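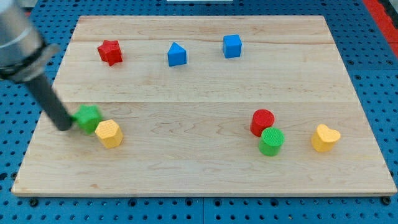 Feb 12, 2026

Bad day with the arm. It started fine. I was in before eight, ran the warm-up and then put the arm through the pushing routine with the usual blocks. Episode numbers picked up at 1888, where I stopped last night. The instruction for the first batch was to push the green star toward the red one without knocking anything over, and it managed that well enough for most of the morning.

The trouble came right after lunch. On one push the rod kept going down after it should have leveled off. It touched the top of a block, pressed, and the block shot out sideways and went off the board. Then the tip was on the wood and still pressing. The force limit should have stopped it at 19 newtons. It didn't. The log says it reached 50 before I hit the red button, and I was slow getting there because I had the keyboard on my knees and had to put it somewhere first.

I didn't touch anything for a few minutes. I wrote down the joint positions, then released the brakes and backed the arm up by hand. There is a dent in the wood the size of a lentil. The rod looks straight. I rolled it on the glass plate and couldn't see any light under it, so I think it survived. I found the block under the filing cabinet with one corner scuffed.

First guess was the Luvow sensor at the wrist, because it has drifted before. I let it sit unloaded for half an hour and the reading barely moved. So the sensor was fine. Next I checked the height calibration. That was off, but only by a hair, and it wouldn't explain the limit being ignored.

Found it at four. Prorkix pushed a controller update last week and it put the safety settings back to factory values. The force limit was still showing 19 on my screen because my screen reads from our own file. The controller had its own number, which was 97. So the arm was doing what it had been told and would have gone on pressing a good while longer.

I put the limit back, then tested it with the old foam block from Brorutley under the rod. It stopped every time, well short of the bottom. Ran the same test at low speed and at full speed. I also changed the startup script so it reads the limit from the controller itself and refuses to run if the two numbers don't match. Should have been like that from the beginning.

Wrote to Prorkix with the log attached. Wrote to Ó Riain too, since they have the same controller and probably took the same update. They answered within the hour and said theirs had been reset as well.

I have to go back through everything recorded since the update and mark it. Most of it is probably usable. I'm not deciding that tonight.

Also moved the stop button. It's on the left side of the desk now, by my hand, and the keyboard stays on the desk when the arm is live.

Home by seven. Shoulder sore. Tomorrow: calibration again, glue for the dent, order a spare rod.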